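# Montar un taller pequeño de manualidades en un bajo: suelo, pila y luz

**Tassanee Pongsiri**

Buenas. Estoy a punto de firmar el alquiler de un bajo en Nosthorpe, en la calle de detrás del mercado, para dar clases de manualidades a adultos y a niños por las tardes. Hasta ahora lo he hecho en el salón de casa, con mesa y bandejas de plástico, y ya no cabemos.

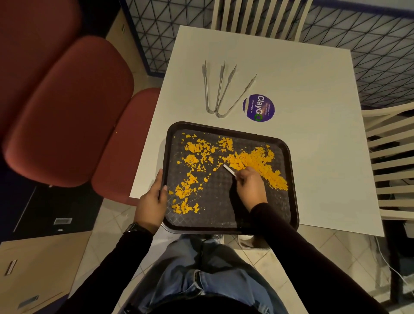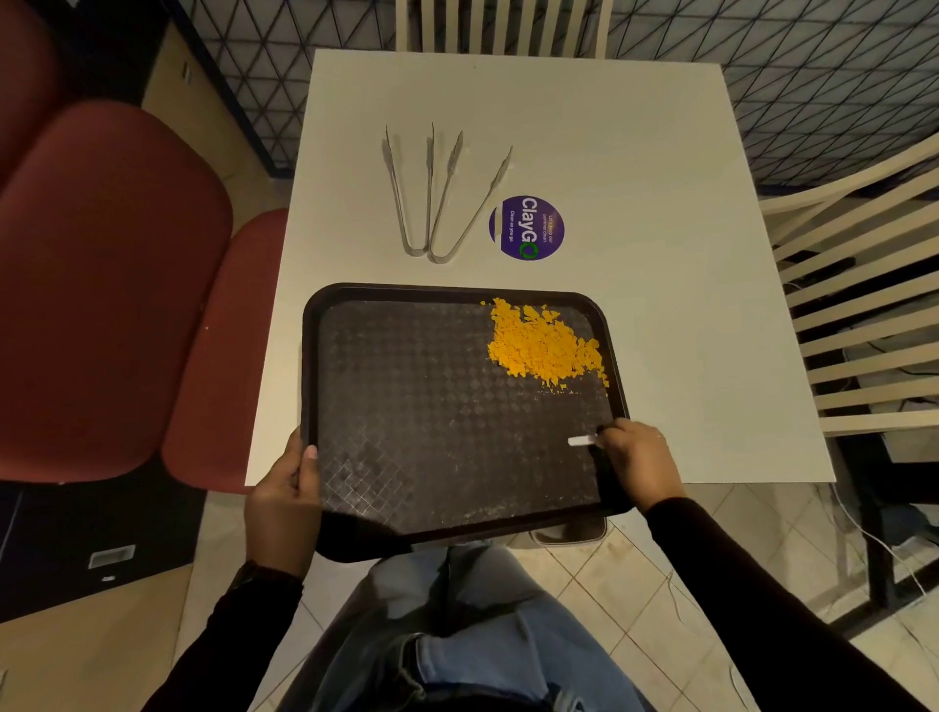

El local es rectangular, con escaparate a la calle y un aseo al fondo. No tiene pila de trabajo, solo el lavabo del aseo, que es muy pequeño. El suelo es un terrazo antiguo que está bien en la mitad delantera y bastante picado en la trasera. La instalación eléctrica es vieja pero tiene boletín. Antes fue una mercería y luego estuvo mucho tiempo cerrado.

Haríamos sobre todo modelado, papel maché, collage y algo de pintura con acrílicos. Nada de horno, al menos de momento. Los grupos serían de siete personas.

Tengo estas dudas:

- Si merece la pena poner una pila nueva o me apaño con el lavabo del aseo y unos cubos.
- Qué hago con el suelo picado. El dueño me deja cambiarlo pero no lo paga.
- La luz. Ahora hay fluorescentes y los colores se ven raros, todo tira a verde.
- Cómo os organizáis para guardar piezas a medio hacer de un día para otro, que en casa las dejaba encima de la nevera y era un desastre.

Para todo lo que es obra y muebles tengo 1289 euros, que es lo que queda después de pagar la fianza y el primer mes. Sé que no es mucho. Las mesas ya las tengo, y sillas también. Puedo pintar yo y montar estanterías, pero fontanería y electricidad no toco.

Gracias de antemano.

---

**Pichit Petchrat**

Tuve un taller parecido en Hukden hasta que me mudé, así que te cuento lo que hice y lo que cambiaría.

**La pila.** Ponla. Es lo primero en lo que me gastaría el dinero. Con el lavabo del aseo se te forma cola al final de cada clase, y los niños no se esperan, se limpian en los pantalones. Además ese lavabo tendrá un desagüe estrecho y en cuanto le entre un poco de yeso o de pasta de papel lo atascas. Si el aseo está al fondo, la pila nueva debería ir en la pared que comparte con él, por el otro lado. Así el fontanero solo tiene que pasar agua y desagüe de un lado a otro del tabique y no hay que abrir el suelo. A mí me cobraron bastante menos de lo que temía por hacerlo así.

Compra una pila de lavadero de las hondas, de segunda mano si puedes. Las de cocina salpican mucho. Debajo pon un bote decantador, o si no te llega, un cubo grande dentro de la propia pila donde se haga el primer aclarado. Lo dejas reposar hasta el día siguiente, tiras el agua de arriba y lo del fondo va a la basura. Por el desagüe no tires nunca restos de yeso ni de arcilla, aunque vayan muy diluidos.

**El suelo.** Yo no lo cambiaría. Pide que te nivelen los agujeros grandes con mortero de reparación y encima pones vinilo en rollo en la mitad trasera. Que sea en rollo, porque en las losetas adhesivas la suciedad se mete por las juntas y el agua de fregar las acaba levantando. Busca uno con algo de agarre, y de color medio. El blanco se ve sucio siempre y en el oscuro se marca todo el polvo. Y que quede escrito en un papel firmado por el dueño que te autoriza a ponerlo y en qué estado tienes que dejar el suelo cuando te vayas. A mí me reclamaron unas marcas de cola y me tocó pagar la limpieza.

**La luz.** Cambia los tubos por tubos led de 4000 K con un índice de reproducción cromática (CRI o IRC) de 90 o más. Viene en la caja. Si no lo pone, es que es bajo. Según cómo sean las regletas habrá que puentear la reactancia, y eso que lo haga el electricista. Para pintura va bien además un flexo de pinza por cada dos personas, pero eso lo puedes ir comprando después.

**Guardar piezas.** Carros de panadería — los altos con guías, donde las bandejas entran como cajones. Yo encontré uno en la liquidación de un obrador por 168 euros y es la mejor compra que he hecho para el taller. Mide antes tus bandejas, porque las guías tienen un ancho fijo. Si no te encajan, pones tableros de contrachapado cortados a medida y las bandejas encima. Cada alumno tiene su altura con una cinta de carrocero y el nombre, y al llegar saca lo suyo. Con ruedas, además, lo puedes arrimar a la ventana cuando hace bueno y las piezas secan mejor. Al sol directo no, que se agrietan.

De lo que no preguntas: ventilación. Un bajo con escaparate fijo y la puerta cerrada en invierno se carga enseguida. Mira si el aseo tiene extractor y si la salida funciona de verdad, pegando un papel a la rejilla.

---

**neltine_taller**

Yo discrepo en lo del vinilo. En rollo, si le cae una cuchilla, tienes un corte en medio de la sala y no hay arreglo bonito. Pintura epoxi de dos componentes para suelos y a correr. Huele mucho los primeros días, eso sí, y hay que respetar el secado antes de poner peso.

Lo de la pila, totalmente de acuerdo.

También preguntaría en el ayuntamiento antes de firmar nada. Pasar de mercería a clases con niños puede suponer cambio de actividad y te pueden pedir cosas del aseo o de la puerta (ancho, escalón, que abra hacia fuera...). Una conocida alquiló en Sitthichai sin preguntar y estuvo pagando meses con el local cerrado. Y seguro de responsabilidad civil desde el primer día.

---

**Tassanee Pongsiri**

Muchas gracias a los dos. He ido a medir y la pared del aseo da justo a la zona donde pensaba poner las estanterías, así que la pila irá ahí y las estanterías pasan al lado izquierdo. El fontanero viene a verlo antes de que firme.

En el ayuntamiento me han dado cita. Por teléfono me han dicho que con grupos tan pequeños suele bastar con una declaración responsable, pero que lleve un plano con medidas y el contrato anterior si el dueño lo conserva. Hay un escalón en la entrada y eso les ha interesado bastante.

Pichit, ¿el carro de panadería hace mucho ruido al moverlo? Encima vive una señora mayor y no quiero empezar mal. Y otra cosa: ¿el vinilo lo pegaste entero o solo por los bordes?

neltine_taller, lo de la epoxi lo he mirado, pero con el terrazo encerado dicen en la tienda que hay que lijar toda la superficie y ya se me va de presupuesto.

---

**Pichit Petchrat**

El carro, con las ruedas que traía, hacía bastante ruido. Le puse unas de goma con freno y asunto resuelto. Fíjate en si van con placa o con espiga antes de comprarlas, yo pedí las que no eran y las tuve que devolver.

El vinilo, pegado entero en la zona de la pila y con cinta de doble cara por los bordes en el resto. Donde arrastran sillas se acabó haciendo una bolsa, así que si lo hiciera otra vez pegaría también esa parte. Que el terrazo esté limpio de cera donde vayas a pegar, y déjalo desenrollado en el local una noche antes de cortarlo.

Para el escalón hay rampas portátiles de aluminio, pero pregunta en la cita si te las aceptan, porque en Hukden a mí me pidieron que fuera fija.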